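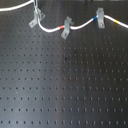

Photo: Mareike Brandes

Veton hand guide and remote set, reviewed after one August of cable work
By Malte Stöcker

I bought the Veton set for one job only. We wanted to teach our arm to lay a cable through clamps on a breadboard, and to teach it by showing, because none of us in the workshop likes to write motion code. The set has two parts: a handle with a force sensor which you mount behind the gripper, and a remote, a kind of small copy arm, which stands on your desk. You can record with either one. The price was 1319 euros with the adapter plate, and the delivery from Rallstead took 7 days.

First the mounting. The handle sits well and the screws in the box were the correct ones. The manual is a thin booklet, and the page on zeroing the sensor is hard to understand even on the third reading. Jocelyn Galang, who shares the workshop with me, found out that the arm must hang straight down while you do it. I would like to see this sentence in the manual in thick letters.

Our practice task is a white cable with red, blue and yellow bands, and three metal clamps bolted to the board at different angles. The cable has to go through them in a wave. The clamp on the left is the one that teaches you patience, for the cable must make a sharp bend there. If you pull too early it jumps out of the next clamp, and you begin again from the start.

With the handle this task is pleasant. You hold the arm like you would hold the wrist of a child who learns to write, and you feel the cable through it. Not perfectly, the gearboxes eat a part of the feeling, but enough to notice when the cable is seated. My recordings became smooth after one afternoon. The weak point is your own body. You stand bent over the board, your elbow hides the camera's view of the clamps, and a recording where the camera sees mostly a sleeve is not worth much. Mareike learned to stand at the back side and work mirrored. I never managed it.

The remote solves the sleeve problem, and it brings its own. There is no force coming back to your hand, so at the sharp bend you must judge by eye alone. I pulled too strongly many times. There is also a small delay, which you forget in free movement and remember near the clamps. Eckhard Sperling, who has much experience with excavators, was better than me within ten minutes, and I was a little offended.

The software is called Heder and it is the part I like most. Start and stop are on a foot pedal. A bad recording can be cut at any point, and you keep the good beginning. The memory holds 3000 recordings before it asks you to move them to another disk. Less good: the names of the recordings cannot be changed later, and if you connect the handle and the remote together, Heder sometimes chooses the wrong one without telling you. Look at the small symbol in the corner before you press the pedal.

I asked the support two times. The first answer came the same day and was friendly. For the second question, about the delay, I am still waiting.

Would I buy it again? The handle yes, for work with contact, like cables, plugs or anything that has to be pushed into a clip. The remote I would first borrow from somebody. For picking up and putting down it is comfortable and you can sit. If you only have simple movements to teach, the whole set is too much money.

Handle: 4 of 5. Remote: 3 of 5. Heder: 4 of 5, and it gets the last point when I can rename my files.

Comments (2)

Hauke Hagedorn: Can the handle be mounted turned by 90 degrees? On our arm the hose is in the way.

Malte Stöcker: Yes, the adapter plate has a second set of holes for this. You must zero the sensor again afterwards.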